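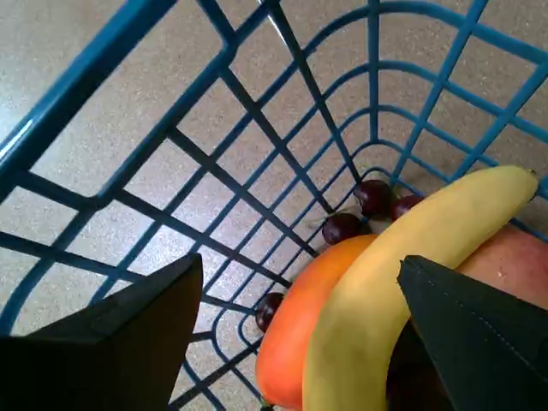
Fig. 4.1 Gripper fingers over fruit in a wire basket.

Chapter 4. Buying a Picking Kit

Kits first, theory later. Most readers of this book will meet their first arm in a box, with a packing list and a price, so we start there.

Two kits get compared in this chapter. The Grornar, from Fletetmont: one arm, one gripper, 24 practice tasks on a drive. The Safavi Pair: two arms, 42 tasks, longer setup. Both sold to schools and small labs. Both claim to be ready the same afternoon. We'll see.

What to look for when you read a spec sheet:

Reach. Measured from the base, not from the edge of your table. Easy to miss.

Finger pads. Soft pads forgive a bad approach, hard ones dont. Ask what a spare set costs.

Basket work. Wire sides catch fingertips. A kit that does fine on an open table can stall at a rim, and the brochure won't say so.

Support. Grornar gives 2 years. Safavi gives one, plus a paid plan thru Ritholm, the reseller.

Section 4.2 has the full score table (53 points possible). Skip ahead if you're already shopping, but come back for the part on calibration. Really, come back.

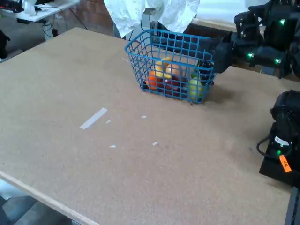

Do I need two arms to start?
Start with one. Every exercise up to Chapter 6 is written for a single arm, and a second can be added later if the controller has a free port.

Key terms for this chapter: payload, reach, duty cycle, teach mode, end effector. Definitons at the back.

4.1 Reading the Box

Get the packing list out before anything else. Check it against the order, line by line, then look for the power supply rating.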